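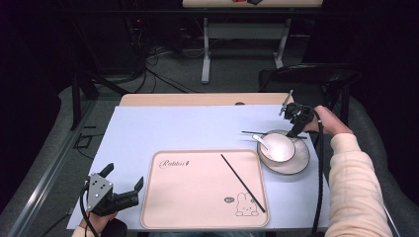

Re: [Lellness-kitchens] White film after softener install

From: Ebere Sani
To: Lellness-kitchens list

Replying to the list because the same question came in off-list in February and I gave a shorter answer then than I should have.

> We fitted a softener ahead of the undercounter machine and expected
> the film on the crockery to go away. It has changed but not gone.
> Before, it was chalky and came off with vinegar. Now it is more of
> a bluish haze and vinegar does nothing. Detergent is still Zuvine
> liquid at the setting we used on the old supply. Rinse aid
> unchanged. Bore water, not town. Is the softener faulty?

Probably not. Vinegar dissolves carbonate scale. If the old deposit came off with it and the new one doesn't, the softener has most likely done its job and you are looking at a different problem.

There are three candidates, and you can separate them without sending anything to a lab.

First, dissolved solids. A softener exchanges calcium and magnesium for sodium. It does not take the total down. Our bore at Raltness reads 900 mg/L on the meter before the softener and close to the same after it, and all of that is still in the final rinse when it dries. The residue is sodium salts and it wipes off with a wet cloth. If a plain damp cloth clears your haze, stop there. The fix is a reverse osmosis unit on the final rinse only. Don't bother treating the wash fill.

Second, detergent carryover. Your dose was set for hard water. On soft water the same dose is too high, and the excess alkali is harder to rinse off. It feels slippery between the fingers when rewetted. Cut the dose in steps and leave each setting in place for a full day of service before judging it. We ended up at 2 mL per litre of tank.

Third, etching. Soft water plus excess alkali plus heat will attack glass and some on-glaze decoration. Etched glass looks bluish or faintly iridescent when dry and nearly clear when wet, and the haze comes back as soon as it dries again. Nothing removes it. Sort the glasses from the ceramics before you decide, as plain glazed ware will often look fine while the glassware is already gone.

On mixed loads: our service is white bowls and saucers, white ceramic soup spoons, black chopsticks and the pale pink trays with the rabbit on them. I would not assume one setting suits everything. Printed ware is worth testing separately, one piece through every cycle and a matching piece kept in the cupboard for comparison. Dark items are the most useful indicator you have, as salt residue shows on black well before it shows on white.

> The installer set the hardness dial to 19 and says not to touch it.
> Should we?

That depends on the units, and the manual for the Adeleke valve head isn't clear about them. Ours is marked in German degrees. If yours is the same and your raw water tests lower, the only consequence is that it regenerates too often and wastes salt. If the raw water tests higher, you will get hardness breaking through near the end of each cycle. Test strips at the outlet just before a regeneration will tell you. Test after one as well — a high conductivity reading there points to brine not being rinsed out of the bed, and that gives a film too.

Ours now regenerates every 7 days, overnight, with the machine isolated. Check that yours is not drawing water while it regenerates, as on some heads the bypass opens and passes raw water straight through.

If you post the raw hardness, outlet hardness, conductivity on both sides and the current detergent dose, I can be more specific. Please give units for all of them.

Ebere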